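Ticket 427 - Übergabeplaner bricht vor dem Umgreifen ab
Komponente: Zanetti (Bahnplanung Zweiarm), Wahrnehmung über Cerko
Status: in Beobachtung
Bearbeitung: Pui-shan Huang

Fehlerbild: Task "Apfel vom Teller in die Schüssel, mit Übergabe". Der linke Arm fährt den Greifpunkt an, danach meldet Zanetti HANDOVER_POSE_UNREACHABLE. Der rechte Arm wartet bis zum Timeout (2000 ms) und geht in Halt. Tritt seit dem Update im September auf, vorher nie.

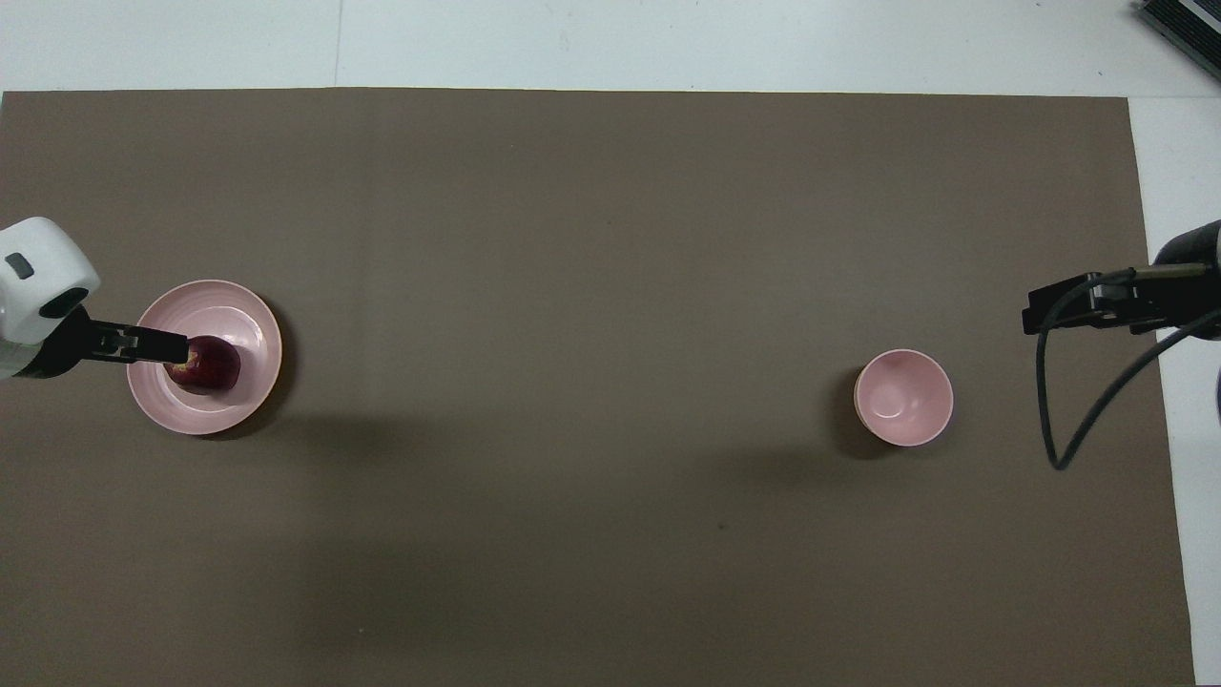 Kopfkamera: linker Greifer am Apfel, rechter Greifer neben der Schüssel.

Log:
grasp_left: ok
object_pose: ok, Quelle Kopfkamera
handover_pose: rejected (collision, link 5)
arm_right: timeout

Analyse: Die Greifpose ist plausibel, Cerko scheidet damit als Ursache aus. Verworfen wird erst die Übergabepose. Das Kollisionsmodell der Greifer kommt seit dem Update aus dem Losmont-Paket und enthält einen pauschalen Sicherheitsabstand um die Finger. Für freie Fahrten ist das in Ordnung. Bei der Übergabe müssen sich die Finger aber bis auf wenige Millimeter nähern, und der Planer findet keine gültige Lösung mehr.

Workaround: In der Phase "handover" den Abstand zwischen den Fingerpaaren auf 4 mm setzen, Handgelenke und Unterarme unverändert lassen. Parameter liegt in der Nedetti-Konfiguration, Neustart des Planers nötig.

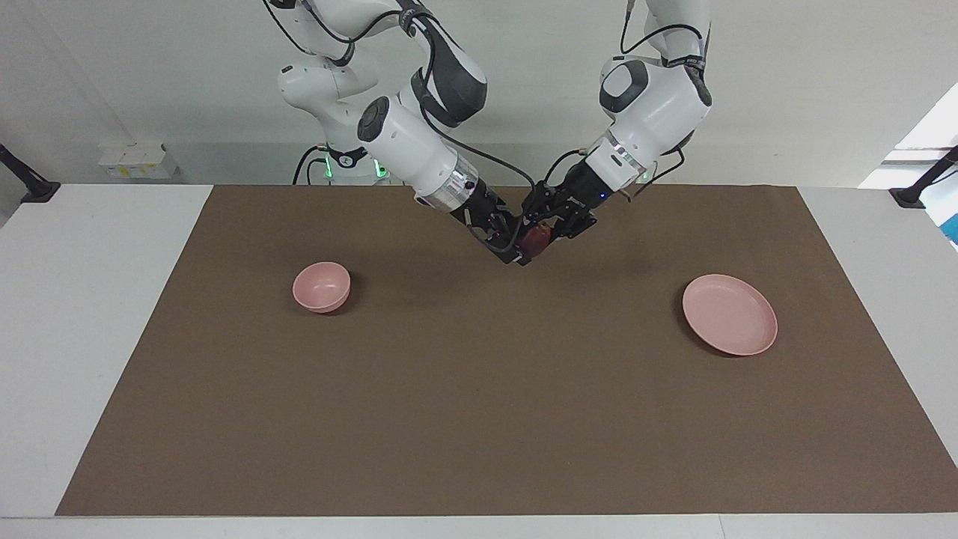 Mit dem alten globalen Wert wird genau diese Annäherung über der Matte abgelehnt, auch wenn die Arme selbst genug Platz haben. Der Eintrag muss deshalb phasenabhängig bleiben - global abgesenkt wäre er beim Ablegen zu knapp.

Offen: Regressionstest für die Übergabe fehlt. Patch an Losmont gemeldet, Rückmeldung bis Tuesday-Build erwartet.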